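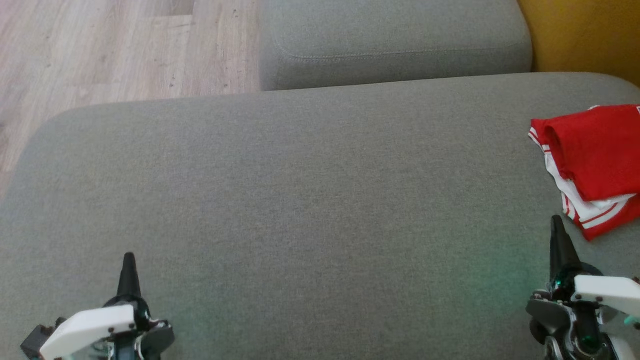
Why Does Everything End Up on the Sofa?
Project report by Defne Değirmenci
Home and Living Spaces, Stoltley College
Handed in November 23, 2019

I picked this topic because I was annoyed. Our apartment in the Vedach building has a perfectly good laundry basket in the bathroom, and yet every evening when I want to sit down I have to move somebody's clothes first (okay, sometimes mine!). When our instructor told us to choose "a small problem in a real room," I was already looking at it.

My question was pretty simple. What gets left on a sofa, where on the sofa does it land, and can you change that without nagging people? I also wanted to know if the sofa itself has something to do with it. Spoiler: I think it does, a lot.

How I did it

I got five households to keep a log, ours included. Every time someone found a thing on the sofa that didn't live there, they wrote down what it was, which part of the sofa it was on and what time it was. No names, which I promised up front or my roommates would never have said yes. The logs ran for the first half of the semester, and after that I tried out some changes in our own living room.

I know five households is tiny. Four of them are students and one is my aunt, who has two kids in sports and filled three notebooks all by herself. If you take her out the results get a lot less exciting, so please keep that in mind.

All together we had 968 entries. The biggest group by far was clothes, with 459. After that came bags, then chargers and other cables, then mail, and then a long tail of odd stuff like a bike pump and one half of a waffle iron.

The sofa in our place

Ours is a big L-shaped one that came with the apartment. We call it the Bendby because that's the name of the secondhand store on the receipt the last tenants left in a drawer. The seats are grey and the backrest is mustard yellow, which I hated when I moved in and now really like, especially in the afternoon with the curtains open. It's roomy enough that you can drop an entire outfit on one part and still sit on another, and I'm convinced that's half the trouble. My aunt's sofa is a little two-seater, and her kids' things get cleared off quicker for the plain reason that you can't sit down until they're gone.

The other half is how soft it is. People in the log notes kept saying they didn't want to "throw" clothes on the floor or on a hard chair, but putting them on a cushion felt fine. It's almost like putting them away! One of my roommates said a shirt on the sofa is "resting."

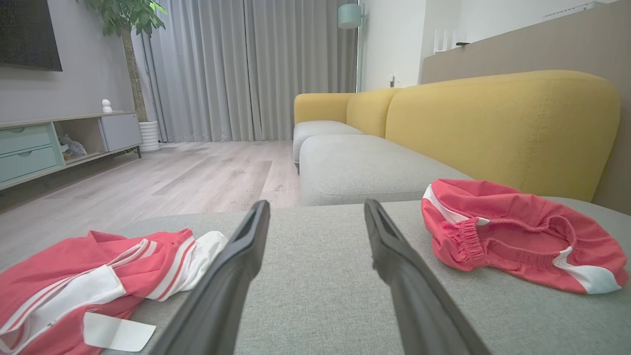

RESULTS: CLOTHES

Sports clothes were the worst. We have a red and white set in our house that must be in the log more than any other single thing, sometimes the top, sometimes the shorts, very often both, a little way apart from each other on the grey seat. I started calling it the Kaplan set after the team my roommate plays for, and the name stuck.

When I asked people why sports clothes and not, say, jeans, I got the same kind of answer over and over. They've been worn but only for an hour. They might be needed again tomorrow. They feel too used for the drawer and too clean for the basket, so they go to a third place, and the third place is the sofa. I had never thought about clothes having an in-between stage, but now I see it everywhere (the chair in my bedroom is basically one big in-between stage).

Where things landed was interesting too. The seat nearest the door got the most in every household except one, and in that one the sofa faces away from the door and the backrest got everything.

What I tried

First I moved the laundry basket into the living room. It worked okay for socks and did nothing for sports clothes, see above. Also it was ugly and we all voted it back to the bathroom.

Second, I put up a row of hooks by the door, each with a strip of tape for a name. This was my favorite and it did help for jackets and bags. Shorts don't like hooks though. They slide off, and then they're on the floor and everyone feels bad.

Third, I tried a folding rule, which just means that if you leave something on the sofa, you fold it. I expected everyone to laugh at me. But people went along with it, and the funny thing is that once they had picked a shirt up to fold it they mostly just carried it to their room. I folded plenty of things myself during that stretch and got picky about the surface. A sofa seat is honestly nicer than a bed for it, because our seats are firm and flat and the weave has enough grip that a sleeve stays where you put it. 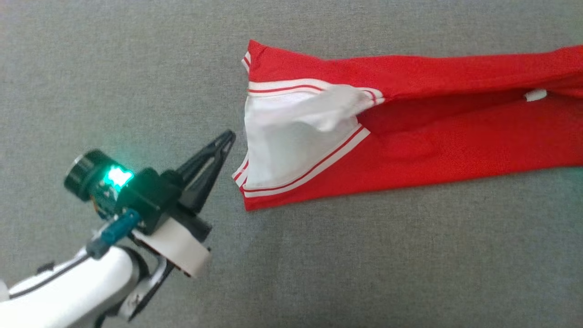 A shiny fabric like the kind they use for team shirts is still a pain, whatever you fold it on. My way is to lay it face down, bring both sides in, smooth it with the side of my hand and then fold up from the bottom. Shorts I do in half and then in half again, with the waistband on the outside so it doesn't spring open.

What I'd do differently

I would ask people to log when a thing left the sofa and not only when they found it. Right now I can't say how long anything stayed, and that's the number everybody asks me for. I'd also want more households with small sofas, to check my idea about size. My aunt already offered to do it again in January if I bring the notebooks.

The hooks are staying up. The folding rule is sort of still going, depending on who had practice.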